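Week 2 notes: Caring for fabric (Textiles 449)

Okay, picking up where we ran out of time. I promised I'd get to water temperature, and then I talked for half the class about my grandmother's wool blanket (sorry, but it was a good blanket!).

Wool first. Wool fibers have tiny scales on the outside. Warm water, soap and a lot of rubbing make those scales catch on each other, and once they've locked together you can't comb them apart again. We call that felting. If you want a hat, great. If you wanted your sweater back, not so great. Cool water, very little movement, dry it flat.

Cotton shrinks in a different way. The yarns get stretched when the cloth is woven or knitted, and the first hot wash lets them relax. Most of the shrinking happens in the first 2 washes, so wash your yardage before you cut it. I skipped this once with a whole bolt from Misoretti and made a very nice shirt for a child I don't have.
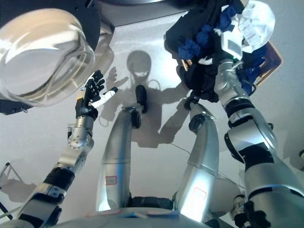

Round glass door with a thick clear rim, with a raised robotic hand beside it.

On to detergent. I see people pour in a full cap every time, and I used to do it too. Too much soap stays in the cloth, makes towels stiff and grabs dirt on the next wear. Try half and see if you notice a difference. With hard water (Pusgate folks, that's you) you may need a bit more.

Silk and rayon we'll do after the swatch lab. Rayon gets weak when it's wet, so please don't wring your samples!

For next time: read the Sriwong chapter on dyes, skip the tables at the end, and bring two cotton scraps, one dark and one white. Swatch sheets go in the folder outside room 3638.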